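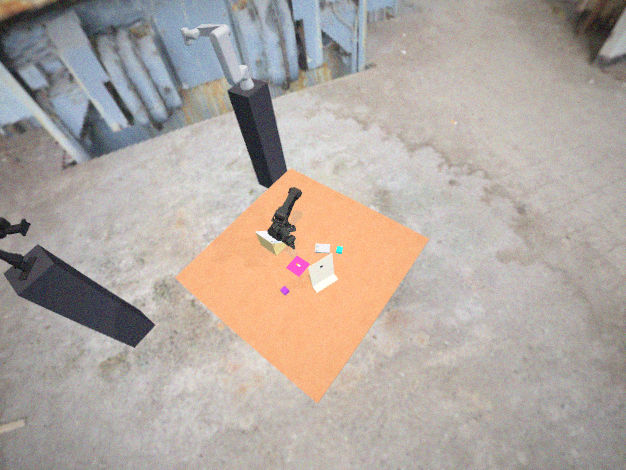

When the automation program at Alcombe submitted its equipment request for the coming year, the largest item was simulation. Marisol Huamán, who prepares the program's capital plan, says the order of spending was settled early.

"We had one question to answer before October, and it was how many arms to buy," she said. "Every layout we could test in software was a layout we did not have to pay a contractor to bolt down."

The program had three proposals before it. The first called for a single arm on a fixed bench. The second placed two arms on pedestals facing a shared work area, and the third added another arm to that arrangement. Nermin Oral, the program's engineering lead, asked that all three be modeled with small, plain objects such as cubes, flat squares and folded panels before any supplier was invited to bid.

"Small parts show you where the reach ends and where two arms get in each other's way," Ms. Oral said. "A colored cube is enough for that. We change the positions, run it again, and write down what failed."

The simulation license and the workstation to run it were quoted by Brania at $3,687. A competing quote from Rillard came in at $3,195 but did not include support after the first year. The program chose Brania. Ms. Huamán said the difference was discussed at some length and that she would not describe it as an easy decision.

"We have bought the lower quote before and paid for help by the hour later," she said. "I wanted the full cost on one line."

A further $600 has been set aside for floor preparation. Pedestals must be anchored in concrete, and the surface in the building under consideration is uneven in places. Ms. Oral expects that figure to be revised once a survey has been completed.

Cillian Keane, who will supervise the operators, was less certain about the schedule. The plan allows 18 weeks from approval to the first working cell, including delivery, wiring and training.

"Delivery dates are the part I do not trust," Mr. Keane said. "My request was that training begin on the simulated cell while the hardware is on order. That has been agreed in principle. I would like to see it in writing."

Grippers will be budgeted separately. Ms. Oral said the choice depends on the parts customers send, and samples from Uysal have not yet been reviewed. The capital plan carries the item with no amount entered.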